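2022년 1월 1일

새해 첫날인데 토요일이라 그냥 주말 같다. 아침 여덟 시 넘어서 일어났다. 해돋이는 처음부터 갈 생각이 없었다. 엄마가 어제 전화로 떡국은 꼭 챙겨 먹으라고 해서 냉동실에 있던 떡을 물에 담가 두고 커피부터 마셨다. 국물은 멸치로 냈고 지단은 부치다가 찢어져서 그냥 계란을 풀어 넣었다. 김이 없어서 김은 생략. 맛은 괜찮았다.

오늘 하려고 했던 일은 가계부 정리다. 작년 한 해 동안 번역료가 얼마나 들어왔고 어디에 썼는지 한 번도 제대로 맞춰 본 적이 없다. 영수증은 봉투에 월별로 넣어 두긴 했는데 3월 봉투가 통째로 없다. 책장 뒤, 서랍, 겨울 코트 주머니까지 뒤졌지만 안 나왔다. 3월이면 프리스타 설명서 번역을 하던 때라 우편물이 많았고, 그때 다른 서류에 섞여 들어간 것 같다. 카드 내역으로 대충 메우기로 했다.

점심 무렵까지 작년 일을 거래처별로 적었다. 제일 오래 걸린 건 역시 다스테로 원고였다. 잉게보르크 마이어호퍼 씨의 산장 회고록인데 원고지로 치면 1,965매가 나왔다. 처음 계약할 때는 1,329매라고 들었다. 차이 나는 만큼은 중간에 저자가 새로 써서 보낸 장들이다. 추가분 정산은 노먼드 서덜랜드 씨와 메일을 여섯 번 주고받고 나서야 정해졌다. 다음부터는 분량이 늘어날 때의 단가를 계약서에 먼저 넣어야겠다. 이건 작년에도 써 놓고 안 지킨 말이다.
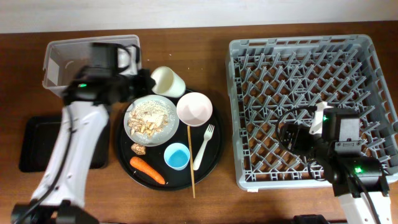 회고록에서 아직 마음에 안 드는 부분은 부엌 장이다. 산장 손님들이 저녁을 먹고 난 뒤의 이야기가 길게 이어지는데, 그릇 이름이 끝도 없이 나온다. 독일어로는 다 다른 단어인데 우리말로 옮기면 접시, 대접, 쟁반에서 맴돈다. 특히 음식과 그릇을 한꺼번에 담아 내는 둥근 쟁반이 문제였다. 불그스름한 나무 상 위에 검고 둥근 쟁반이 놓이고 거기 그릇과 음식이 가득한 모양을 떠올리면 우리말로는 그냥 쟁반이면 충분한데, 교정을 본 로안 쩌우 씨는 '소반'이 어떠냐고 했다. 소반은 다리가 있는 상이라 다르다고 답장을 썼다. 그래 놓고 나도 국어사전을 다시 찾아봤다. 크림색 컵도 잔이라고 할지 컵이라고 할지 끝까지 정하지 못하다가, 결국 따뜻한 걸 마시는 대목은 잔, 나머지는 컵으로 갈랐다. 지금 다시 읽으니 한 페이지 안에서 두 개가 섞여 있다. 재쇄를 찍게 되면 고치고 싶다. 찍게 될지는 모르겠다.

두 시쯤 셸던에게서 전화가 왔다. 데자르댕이라는 성을 나는 아직도 한글로 쓸 때마다 헷갈린다. 새해 인사를 하고 나서 바로 일 이야기로 넘어갔다. 페르에서 요리 에세이 시리즈를 준비하는데 한 권을 맡을 수 있느냐고 했다. 마감을 물어보니 아직 안 정해졌다고 한다. 마감이 안 정해졌다는 일은 대개 급한 일이다. 견본 원고를 보고 답하겠다고 했다.

통화를 끝내고 가계부를 이어서 했다. 수입 쪽은 맞았고 지출 쪽이 안 맞는다. 책값이 생각보다 많고 택시비도 많다. 택시비는 여름에 치과 다닐 때 쓴 것이다. 치과는 이제 끝났으니 올해는 줄어들 것이다. 책값은 줄일 생각이 없지만 같은 책을 두 번 산 게 있어서 그건 좀 반성했다. 한 권은 무천에게 주기로 했다.
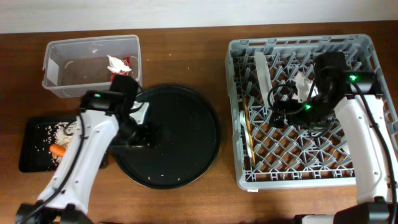

다섯 시가 되니 어두워서 불을 켰다. 3월 칸은 결국 절반쯤 비워 두고 연필로 물음표를 쳤다. 세금 신고 전까지만 찾으면 된다. 찾지 못하면 다스테로와 프리스타 쪽에 지급 내역을 다시 달라고 해야 하는데, 그런 메일은 쓰기가 참 귀찮다.

저녁은 남은 떡국을 데워 먹었다. 떡이 다 퍼져서 죽에 가까웠다. 먹고 나서 슈에무천이 추천한 '분드니스'라는 라디오극을 틀었는데, 첫 회는 등장인물이 너무 많아서 누가 누군지 모르겠다. 이름을 종이에 적어 가며 들었다. 2회부터 괜찮아진다고 하니 한 번 더 들어 보기로 한다.

자기 전에 올해 할 일을 적어 봤다. 계약서 양식 고치기, 안경 맞추기, 엄마 집 보일러 점검 전화하기. 더 적으려다가 말았다. 작년 수첩을 보니 첫 장에 열 개 넘게 적혀 있고 그중에 줄이 그어진 건 두 개뿐이다. 하나는 치과다.

내일은 우체국이 쉬니까 책은 월요일에 부친다. 무천 주소를 오늘 물어본다는 걸 잊었다.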